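Setting House Rules for Two-Armed Kitchen Work

I have been asked several times since January to set down the working rules we use when a two-armed robot prepares food on a table top. The rules were drafted for our own benefit and were never intended as a standard. They have nevertheless travelled further than I expected, and versions of them with parts missing are now in use elsewhere. It seems better to publish the present text, with some remarks on how it is to be read.

The first draft ran to 62 clauses. It was written by Annick Boychuk and myself over one winter, and it tried to cover every task then on our list. People did not read it. Merle Pearce, who joined us from Rusbridge, proposed that any clause which had never once changed what an operator did should be struck out. After that exercise 38 clauses remained, and those are the ones in force. I shall deal only with the parts that apply to a single table, as these attract the most questions.

Layout of the table

Each task sheet must state where every item stands before the first movement. A sheet that says "steamer on table" is not acceptable. It should say which item is in the centre, which is to the left and which is to the right, and it should name the arm that is expected to reach each of them. Where an item has a loose lid, the lid is treated as a separate item with its own resting place. Glass lids lie flat. They are not to be propped against the pot or the wall, and they are not to overhang the table edge.

Food is placed on the side of the arm that will handle it. We allow exceptions, but they must be written on the sheet and initialled. An arm that crosses in front of the other to fetch something is the commonest cause of a stopped session in our log, and most of those stops could have been avoided by moving a plate.

The basket of a steamer is to be left open and clear until loading begins. Heating is never started during a loading exercise. If the sheet calls for heat, it becomes a different sheet, with a different supervisor's signature. 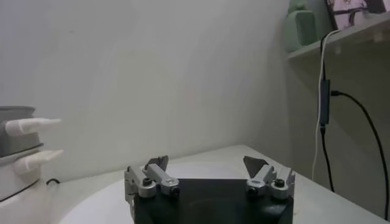
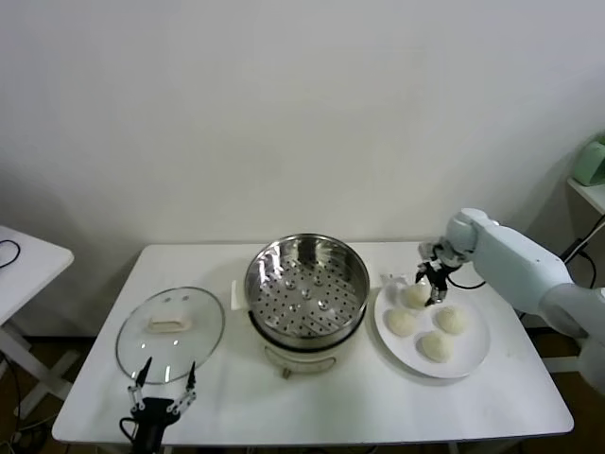 Loading a steamer with two arms; the second view takes in the whole table, with the lid to the left and the buns on their plate to the right.

Conduct of the arms

Only one arm may be over the food at any time. The other arm waits on its own side with its fingers open and empty. We have debated whether the waiting arm should be withdrawn from the table altogether. Annick favoured full withdrawal, on the ground that an arm which is not needed should not be near glass. I took the opposite view, that long return movements bring risks of their own. The clause as adopted permits either, provided that the sheet says which and that the operator does not change it partway through a session.

Approach to soft food is made from above and at the slower of the two permitted speeds. Uncooked dough marks easily, and a mark left by the fingers is to be recorded even if the item is afterwards placed correctly. Operators sometimes regard this as fussy. The purpose of the record is to tell us whether the grip is suitable, and a tidy result at the end of the session does not answer that question.

A dropped item is left where it falls until both arms have stopped. It is then removed by hand and does not return to the plate. Food handled in these sessions is not eaten by anyone, whatever its condition.

Cables

The clause on cables is the longest in the document, and I make no apology for it. Cables that move with an arm must have enough slack for the full reach named on the sheet, and the operator must run that reach once, slowly, with nothing in the fingers, before the session opens. Cables that do not move should be kept away from the area in which the fingers work. Where a cable has to lie on the table, its path is drawn on the sheet.

Engelhardt, our partner on the later trials, asked that all cables be tied back before every run. We tried this. Ties placed too near the wrist pulled at the connector, and ties placed further back made little difference to the loop. The present wording requires inspection, and leaves tying to the judgement of the operator. Merle has asked for her disagreement to be noted, and I am glad to note it.

Records

Every session is entered in Teradari, including sessions stopped before any item was touched. An entry gives the sheet number, the name of the operator, the arm used for each item and the reason for any stop. "Operator choice" is a valid reason. An operator who feels uneasy may stop without further explanation, and the entry will not be queried.

When the rules were last reviewed we had 338 sessions on record. The review led to 2 changes. The first moved the lid clause from the general section to the layout section, where operators look for it. The second required the resting place of an object to be described from the operator's side of the table. Before that, "left" had been used in both senses, sometimes on the same sheet - a fault that was mine, as I had written the original form.

Adoption by others

Colleagues at Hatunon have adopted the layout and conduct sections and have written their own section on records. I have no objection to this. I would ask only that anyone who borrows part of the text should keep the clause numbers as they stand, so that we can compare notes without confusion, and should mark clearly any clause they have altered.

The clauses on knives and on hot liquids are still in draft. They will not be circulated until Annick has finished her comments on the second version.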